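# Sullolton Robotics Club – Questions We Keep Getting

Precious Galang collected these from the sign-up table and the club inbox. Answers are by Finn Meinecke, who was told to keep them short and didn't.

**Do I need to know how to code?**

No. You need to be willing to sit next to someone who does and ask what they just typed. By spring most people have written something that moves an arm. Some have written something that moves it where they wanted.

**What does it cost?**

Dues are $40 a year. That covers screws, zip ties, replacement motors and the snack drawer, which is mostly pretzels by February. If $40 is a problem, talk to Siham Bouazza. She'll wave a hand and you're in.

**When and where do you meet?**

Room 523, after the last bell until 5:30. The door sticks. Push, then push like you mean it.

**What is Cullis?**

Our two-arm project. One person drives both arms through a task, the computer records the run, and after enough runs we train a program to try it alone. Last year's task was folding a washcloth. We have retired the washcloth.

**How many runs is "enough"?**

Our goal for this year is 2,000. Everybody signs up for sets of 10, with a break after each set. The break is not optional – runs done by a bored person teach the arms to act bored, and we have the results to prove it.

**Who is Boateng?**

Boateng is the old laptop. It came to us with that name on a sticker and it seemed rude to change it. It keeps the run log and does nothing else, slowly.

**Can I compete in my first year?**

You can, if you've passed the safety check and done your share of runs. The Cernis Open takes teams of four. Khadija Gaber picks ours, and she cannot be bribed with pretzels. Her brother Tarek has tried.

**What's on the safety check?**

- Where the stop button is (you will be asked to find it while someone is talking to you)
- Hair tied back, no dangling sleeves or lanyards
- Power off before you touch a cable
- Hands out of the workspace while the arms are live, even for a second, even to nudge something that is *so close*

**I broke something. Now what?**

Write it on the whiteboard with your name. The only repair that ever made us mad was the one done secretly with a glue stick.

**Can my little brother come watch?**

Sure, if he's in third grade or up and stays behind the tape. He'll ask when it gets exciting. Tell him we're wondering too.

**Do you give service hours?**

For helping at the middle school demo night, yes. For regular meetings, no, however much you feel you suffered.
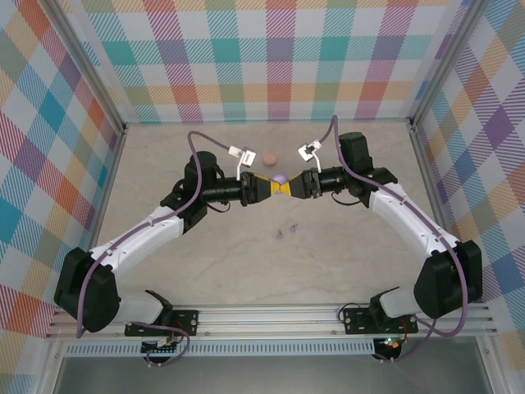
What happens if I miss a meeting?

Check the whiteboard when you get back, pick up your next set of runs, and ask Siham what changed. Miss three in a row and someone will email you, mainly to find out if you still have the good screwdriver.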